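Uvent 项目中期进展报告
桌面双臂操作的遥控示教与数据采集

提交对象:Sillthorpe 资助管理处
执行单位:Wuyts 实验室操作组
执笔:Xiaoyan Yao
审阅:Arnout Van Acker

一、报告范围

本报告覆盖自七月启动采集以来的工作,内容包括示教台搭建、遥控示教流程、数据整理、初步训练情况以及存在的问题。经费明细由 Wuyts 财务另行提交,本报告只在第八节说明与计划有出入的两处。软件接口文档和任务说明书已上传到共享目录,这里不再重复。

上一份报告提出过三项待办:完成双臂主从标定、确定第一批任务清单、给出操作员培训办法。前两项已经完成。培训办法写了两稿,第二稿正在使用,还需要修改,原因见第四节。

二、项目目标的执行情况

Uvent 的目标是让双臂机器人通过人的示范学会处理桌面上的小型电子设备及其线缆,例如给手机接充电线、拔下充电线、把手机移到指定位置、整理插线板附近的线。这类动作用传统编程的办法很难写,线缆每次摆放的形状都不一样,接头的朝向也不固定。我们采用的办法是由操作员遥控机械臂把动作做一遍,系统同步记录图像、关节角度和夹爪开度,再用这些记录训练策略。

申请书中列了两种示教方式:一种是操作员直接用手扳动机械臂,另一种是操作员操纵一对主手,工作臂跟随运动。前一种方式我们在启动初期试过,手和前臂经常挡住相机,记录下来的图像里有人手,训练时要另外处理;同时两只手扳两条臂,遇到需要左右配合的动作很吃力。经与 Arnout Van Acker 讨论,正式采集全部改用主从遥控,直接扳动只保留给标定和教初始姿态使用。这一调整在七月的例会上口头报告过,此处作书面说明。

三、示教台

示教台由工作区和操作区两部分组成。工作区是一张木桌,桌后为白墙,两条机械臂分布在桌面两侧,夹爪可以在桌子中部相遇。操作区在旁边,操作员坐着操纵主手,面前有一块屏幕显示俯视相机的画面。操作员也可以直接看桌面,多数人习惯两者交替着看,插接头的时候几乎都看屏幕。

标定由 Jozef Schouten 完成。主手和工作臂之间最初有明显的零位偏差,表现为操作员双手并拢时,两个夹爪一高一低。他改写了开机归零的步骤,现在每次开机后操作员把主手放到支架上,按一次踏板,系统读取当前角度作为零位。归零之后如果偏差超出允许范围,Fludano 会拒绝开始录制,并在屏幕上显示是哪一个关节有问题。启用这一检查以后,因零位错误而作废的片段明显减少。

工作臂的线缆固定方式改过一次。原来线缆沿臂身用扎带固定,腕部转动到较大角度时会被拉紧,操作员在主手上感觉不到,只能看到夹爪的动作变慢。现在改为用小线夹固定,并在需要转动的部位留出余量。留出的余量有时会进入相机视野,对训练没有发现影响。

桌面上的插线板属于任务的一部分,位置固定在一个区域内,但每次录制前允许操作员略微改变角度。手机也是一样,任务说明书只规定它应当放在桌面中部、屏幕朝上,具体角度由操作员自行掌握。Abilio Cordero 建议在桌上贴定位标记,我们没有采纳。贴了标记以后物品位置会过于一致,训练出来的策略换个位置就容易失败,这一点在预采集阶段已经看到过。

四、示教流程和操作员培训

一次示教按以下顺序进行。操作员在 Fludano 中选择任务,屏幕显示任务名称和起始条件。操作员把桌面整理到起始条件,踩一次踏板开始录制,完成动作后把两臂退到桌面两侧,再踩一次踏板结束。系统随即询问本次是否有效,操作员选择有效、无效或待查。选择待查的片段由 Elikem Ackah 在当天收工前看一遍并作决定。

任务说明书对动作本身规定得比较少,只写清楚从什么状态开始、到什么状态结束,以及哪些做法不接受。不接受的做法包括:用夹爪按住手机屏幕的中部,拉着线而不是夹着接头去拔线,夹爪在桌面上拖行,以及中途停下来超过几秒钟不动。最后一条是后来加上的。操作员在对准接口之前往往会停下来想一想,这种停顿在数据里占的比例不小,训练出来的策略也会在同样的地方停住,有时停下来就不再动了。现在要求操作员想清楚再开始,开始以后尽量连续做完;实在对不准,可以退回来重新接近,但不要停在原处。

重新接近的片段我们是保留的。预采集时曾经把所有不是一次成功的片段都删掉,后来发现策略遇到偏差时完全没有补救动作。保留之后情况有所改善。目前的规则是,操作员在失误之后自行纠正并完成任务的,记为有效,同时在片段上加一个“含纠正”的标记,训练时可以选择使用或不使用。

单次连续操作时间定为不超过 40 分钟,之后换人。主手虽然有重力补偿,手臂长时间悬空仍然很累,疲劳之后动作变得急促,夹爪开合也不干净。换下来的操作员负责复位桌面和填写采集记录,这样台子不会空着。

培训方面,第一稿办法要求新操作员先看录像,再在没有物品的桌面上练习移动,然后进入正式任务。执行下来,看录像的环节作用不大,新人真正需要时间适应的是夹爪的开合和深度判断。第二稿取消了看录像,改为从简单物品开始,先练抓起和放下,再练把接头从一只夹爪交给另一只夹爪,最后练插线。交接这一步最能看出一个人是否准备好了。Elikem Ackah 负责带新人,并决定什么时候可以进入正式采集。第二稿还缺一个统一的合格标准,现在全凭他的判断,他本人也认为应当改成书面标准。

五、任务清单和采集量

第一批任务共 7 项,按难度由低到高列出:

移动手机到指定位置;
将手机翻面后再翻回;
拔下手机充电线;
将松散的充电线理到桌面一侧;
从插线板上拔下充电头;
将充电头插回插线板;
给手机插上充电线。

每项任务规定的最低采集量是 50 条有效示教,后三项难度较大,实际录制的都多于这个数目。到本报告截止时,全部任务均已达到最低采集量。包括预采集和作废片段在内,累计遥控操作时间超过 90 小时。

每录完一组,操作员要更换一次物品的摆放方式,主要是改变线的走向和多余部分堆放的位置。手机屏幕的状态也有要求,一部分片段亮屏,一部分片段息屏。亮屏时玻璃反光和息屏时很不一样,如果全部用同一种状态录制,策略会对屏幕颜色产生依赖。预采集阶段用的是同一张亮色壁纸,换成深色壁纸后抓取位置出现偏移,因此现在每组之间也更换显示内容。

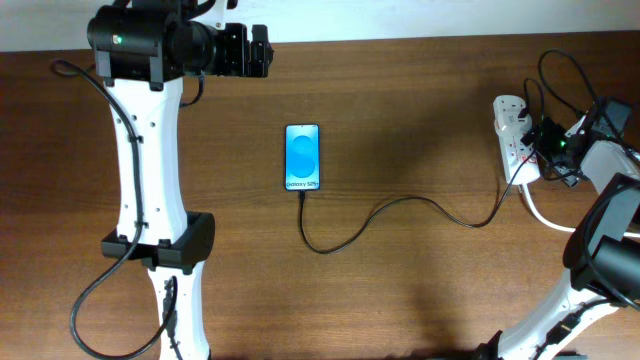

图 俯视相机画面。手机亮屏,充电线接在机身底部,另一端通到插线板,左右两侧为工作臂。

俯视相机的画面用于训练,也用于操作员屏幕显示,两者取自同一路图像。曾考虑给操作员另配一个角度更低的相机,便于看清接口高度,试用后没有采用。操作员如果能看到训练图像里没有的信息,他作出的动作就可能是策略从图像里推不出来的。Arnout Van Acker 的意见是,宁可让操作员多花一点时间适应,也要保证人和策略看到的内容大体一致。当然操作员仍可以抬头直接看桌面,这一点没有办法完全限制,我们只是要求做插接动作时以屏幕为主。

六、数据整理

数据整理由 Xiaoyan Yao 负责,Abilio Cordero 编写工具。每条片段在入库之前要经过几项检查:图像和关节数据的时间是否对齐,有没有丢帧,夹爪开度是否在正常范围内,开始和结束时两臂是否处在规定的位置。前几项由程序自动完成,最后一项程序先筛一遍,有疑问的再由人看。

时间对齐曾经是主要的问题。八月以前的一部分片段中,图像比关节数据晚,而且晚多少并不固定。查下来是采集计算机在写盘时阻塞了图像线程。Abilio Cordero 把写盘改到另一个线程,并让每一帧图像带上采集时刻的时间戳,问题没有再出现。受影响的旧片段,能够根据夹爪闭合的时刻重新对齐的已经对齐,其余的移到单独的目录,不参加训练,也没有删除。

每条片段附带一段简短的文字说明,写明做的是哪一项任务,用左臂还是右臂为主,是否含有纠正动作。这些文字最初由操作员在录制后手动输入,写法很不统一,同一个动作有人写“拔线”,有人写“断开充电”,还有人只写编号。现在改为从固定选项里选取,另外留一个自由填写的备注栏。旧片段的说明由 Xiaoyan Yao 逐条改过。

数据按任务和操作员分别存放。按操作员存放是 Elikem Ackah 提出来的,他希望能够比较不同的人做同一个动作的差别。这样存放之后确实看到一些规律。有的操作员习惯先用一条臂压住手机边框,再用另一条臂去拔接头;有的操作员只用一条臂,借助手机与桌面之间的摩擦把线拔出来。两种做法都能完成任务,但混在一起训练时,策略有时会两种做法各做一半。目前说明书已经统一规定为双臂配合,单臂做法的片段另行归档。

所有数据每天收工后复制到 Wuyts 的存储服务器,本地磁盘保留到下一次核对完成以后再清理。Sillthorpe 要求的数据访问权限已经开通,如果贵处需要抽查,可以直接在服务器上查看,账号信息由 Arnout Van Acker 单独发送。

七、初步训练情况

本期训练的目的是检查数据能不能用,没有针对结果做过多调整。每项任务单独训练一个策略,输入为相机图像和当前关节角度,输出为下一段时间的目标角度。

移动手机和翻面这两项,策略在测试中能够比较稳定地完成。翻面有时会把手机放在偏离中部的位置,不影响任务判定,但会影响接下来的任务,以后做连续任务时需要注意。

拔充电线的表现取决于线的走向。线从手机底部自然垂下时问题不大;线在接头附近弯得比较急时,夹爪有时夹到线身上,没有夹到接头。按照说明书,夹到线身算失败。我们回看了示教数据,急弯的情况录得偏少,已经列入补采。

理线任务没有得到满意的结果。策略能够夹起线,也能往一侧移动,但放下以后线常常弹回来。操作员示教时通常会在放下以后再轻轻压一下,策略很少学到这个动作。可能的原因是压的动作持续时间很短,在数据里占的比例小。Jozef Schouten 建议要求操作员把这个动作做得慢一点、明显一点。我们打算先录一小组试一试,再决定是否修改说明书。

插线板上的拔插任务中,拔出的情况尚可,插回比较困难。插头进入插孔前需要对准方向,俯视画面中看到的主要是插头的背面,插脚被遮住。操作员依靠经验和主手上的阻力感觉完成这一步,而阻力没有作为输入提供给策略。这是目前最大的技术障碍。关节电流是有记录的,从中可以间接得到接触时的受力变化,Abilio Cordero 正在把这一部分数据整理成可以用于训练的形式。

给手机插线同样存在上述问题,而且接口更小。现阶段策略能够把接头带到接口附近,多数时候插不进去。这一项不宜在下一期承诺成功率,我们建议把它作为观察项目,继续采集,每次例会报告进展。

测试由没有参加该任务示教的人员摆放物品和判定结果,以免示教者在无意中把物品摆成自己习惯的样子。测试录像全部保留,和训练数据分开存放。

八、与原计划的出入

第一处是示教方式的调整,前面已经说明。由此产生的主手采购费用从原定的夹具费用中支出,总额没有变化。夹具因为不再采用直接扳动的方式,需求减少,原来计划加工的把手只做了供标定使用的那一部分。

第二处是操作员工时。原计划按照每项任务平均分配,执行中插接类任务耗时比移动类任务长得多,复位桌面的时间也长。插线之后要把线重新拔下来、把手机放回中部、改变线的走向,有时复位比示教本身还要久。目前的做法是把相反的任务成对录制,例如先录拔线,接着录插线,前一项的结束状态就是后一项的起始状态,复位时间可以省下一部分。工时总量仍在预算之内,但余量比预想的小。

进度方面,采集按计划完成,训练比计划稍晚。推迟主要来自时间对齐的问题,以及旧片段说明的修改。下一期不再安排新的任务类型,以便把这部分时间补回来。

九、安全和设备情况

采集期间没有发生人员受伤。复位桌面时两条机械臂必须处于退回位置,并且踏板锁定,这一条写在操作区的墙上,也写在 Fludano 的开始界面里。曾经有一次操作员在踏板没有锁定的情况下伸手调整线缆,旁边的人及时提醒,机械臂没有动作。之后 Jozef Schouten 修改了程序,录制结束后踏板自动锁定,再次开始需要先在屏幕上确认。

由于任务涉及通电的插线板,台面供电接在带漏电保护的回路上,总开关放在操作员伸手可及的位置。插头和插线板每周检查一次,发现插孔松动或者塑料变形就更换。反复插拔对插孔的磨损比预想的快,更换下来的插线板不再作其他用途。插孔松了以后插入会变得容易,对数据也有影响,所以采集记录里增加了一栏,填写插线板的更换情况。

机械臂方面,夹爪指尖的垫片磨损较快,已经备了替换件。左臂腕部在长时间运行后温度偏高,没有触发保护,采集时注意到了,就在换人的间隙让它停一会儿。是否需要加装散热,等温度记录再多一些以后决定。手机和充电线属于易损物品,有几根充电线因接头处反复受力已经更换,手机没有损坏。

十、人员分工

Arnout Van Acker 负责总体安排和与 Sillthorpe 的联系。Xiaoyan Yao 负责数据整理、任务说明书和报告。Jozef Schouten 负责机械臂、标定和安全程序。Abilio Cordero 负责 Fludano 的采集模块和数据检查工具。Elikem Ackah 负责操作员的培训和排班,同时本人也承担一部分示教。分工与上一期相比没有变化。操作员中有一人因个人安排退出,接替的人正在练习交接动作,尚未进入正式采集。

十一、下一阶段安排

补采急弯线缆的拔线片段,并增加几种不同粗细和硬度的充电线。现有数据大部分使用黑色细线,换成白色或者较粗的线之后策略表现如何,还没有系统测试过。

把关节电流加入训练输入,先在插线板插回任务上比较加与不加的差别。如果差别明显,再用到手机插线任务上。如果没有差别,需要考虑在腕部增加力传感器,届时会单独提交申请。

录制一小组放慢压线动作的理线示教,和现有数据对比。

完成操作员培训办法第三稿,写入统一的合格标准,由 Elikem Ackah 起草。

尝试连续任务,先从拔线加移动手机开始。连续任务的片段较长,Fludano 目前的录制缓冲不够用,Abilio Cordero 需要先作修改。修改期间采集不停,仍按单项任务进行。

十二、需要 Sillthorpe 答复的事项

一是第八节所述夹具费用转作主手采购的调整,请书面确认,以便 Wuyts 财务归档。

二是数据公开的范围。申请书写明项目结束时公开数据,没有说明是否包括作废片段和含纠正的片段。我们的意见是含纠正的片段一并公开,时间未对齐的片段不公开。操作员姓名在公开版本中用编号代替,编号与姓名的对照表只保存在 Wuyts 内部。

三是手机插线任务的考核方式。如前所述,建议改为观察项目。若贵处认为仍需设定指标,请在下次例会前告知,我们据此重新安排补采的顺序。

附件目录
附件一 任务说明书(现行版)
附件二 操作员培训办法(第二稿)
附件三 采集记录表样张
附件四 标定与归零步骤
附件五 插线板及充电线更换记录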